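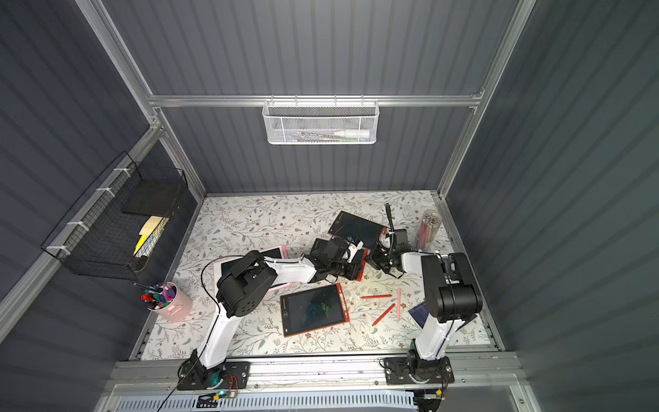

Alero said at the outset that a desk cleared in twenty minutes by two arms was still a desk that a shop assistant could clear in one, and asked that the minutes record the comparison before any results were read. The remark was noted.

HOUSEHOLD AND SHOP-FLOOR CHORES WORKING GROUP
Minutes of the meeting held at Natton, March 2022

Represented: Natton workshop (chair and minutes), Alero (retail fit-out), Gashi (gripper maintenance), Pratatcombe store.
Apologies: none received.

1. Minutes of the previous meeting
Accepted with one correction. Under item 4, "unattended" should read "attended, hands off". The workshop has not run either arm unattended and does not plan to this quarter.

2. Matters arising
2.1 The chore list has been shortened. Folding and shelf facing have been taken off until the desk work is settled. The remaining chores are putting writing tablets away, returning a stylus to its tablet, and returning pens to a cup.
2.2 Pratatcombe asked for shelf facing to stay on the list as a paper exercise. Agreed. Pratatcombe will write the task sheet.
2.3 The cable check carried over from February is complete. Gashi replaced one connector and re-routed nothing.

3. Results for February
3.1 Natton reported 269 logged attempts at the desk chores. An attempt counts as a success only if the item ends in its proper place and no person has touched the table between start and finish.
3.2 Putting a tablet away was the most dependable chore when the tablet lay flat with clear table on both sides. Results dropped when one tablet overlapped another. The usual fault was the lower tablet sliding along with the upper one.
3.3 Returning a stylus remains poor. The gripper will generally pick a stylus up, but lining it up with the slot takes several tries and the run is often stopped on time. Alero asked for stopped runs to be counted as failures. Natton confirmed that they already are.
3.4 The log shows 17 runs halted by the operator. Most were halted for a finger pressing on the table. The remainder were halted for cable snagging, and two entries give no cause. Operators are to fill in the cause field before starting the next run.
3.5 Pratatcombe asked whether the printed table covering makes the work harder. Natton's answer was that leaves and flowers give the wrist camera a good deal of detail that has nothing to do with the chore, and that a customer's table will do the same. The plain covering was used for part of February and the difference was small for tablets. There were too few stylus runs on it to say. 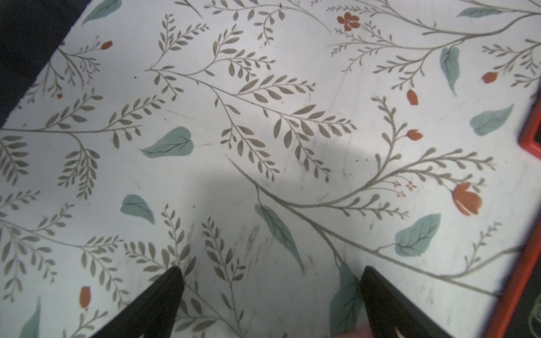 Item 3.5: table covering between the open fingers, wrist camera.

3.6 Gashi noted that shadows on the covering are a separate matter from the print and should be logged separately. Agreed. A lighting column will be added to the run sheet.
3.7 The scratches and specks on the covering were discussed. Gashi would like it replaced. Alero would like it left as is, on the grounds that shop counters are scratched too. Left as is until the next meeting.

4. Are the machines ready for a shop floor?
4.1 Pratatcombe put the question directly, having been asked it by its own staff. The display counter there needs its demonstration tablets straightened and their styluses put back many times a day.
4.2 Natton's position is that the machines can do the tablet half of that chore under supervision, slowly, with the counter kept clear of hands. They can't do the stylus half to a standard that would save anyone work.
4.3 Alero accepted the position and added that time per item should be reported beside the success rate from now on. A high rate at low speed has been misread by visitors on more than one occasion.
4.4 Gashi disagreed in part. In Gashi's view speed is limited by caution in the settings and could be raised now for the flat-tablet case. Natton will try a faster setting on a single tablet only, with an operator at the stop button for every run.
4.5 Household use was discussed briefly. A home desk is less orderly than a shop counter, and the item mix changes from one day to the next. Mixed layouts, with writing tablets, styluses and a cup of markers on the table together, will be kept in the trial for that reason. No date was set for a home visit.

5. Holders and fingertips
5.1 The 3D-printed holder will stay in use for the next block of runs. Alero asked that the run sheet record when it is on the table, as results with and without it shouldn't be pooled.
5.2 Fingertips show scuffing. Gashi will supply 3 spare sets and measure wear on the old ones at change-over.
5.3 Crumbs and other flecks are to be wiped off the table at the start of each session. Operators reminded that food stays outside the workshop.

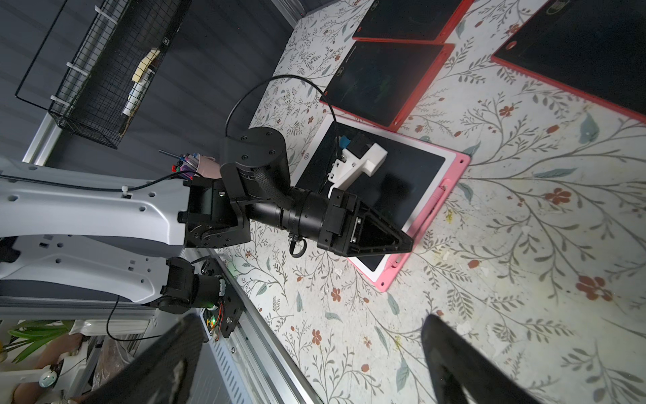 6. Spending
6.1 A ceiling of $2,000 was agreed for fingertips, table coverings and spare styluses up to the end of June. Gashi to invoice the workshop directly.
6.2 Alero's request for a second wrist camera of a different make was deferred. A quote is to be obtained first.

7. Actions
Natton: faster setting, single flat tablet, results by the next meeting.
Natton: add lighting, holder and time-per-item columns to the run sheet.
Gashi: spare fingertips and wear measurements.
Pratatcombe: task sheet for shelf facing, paper only.
Alero: quote for the second wrist camera.

8. Next meeting
At Pratatcombe, date to be circulated. The counter will be available for measuring before opening time.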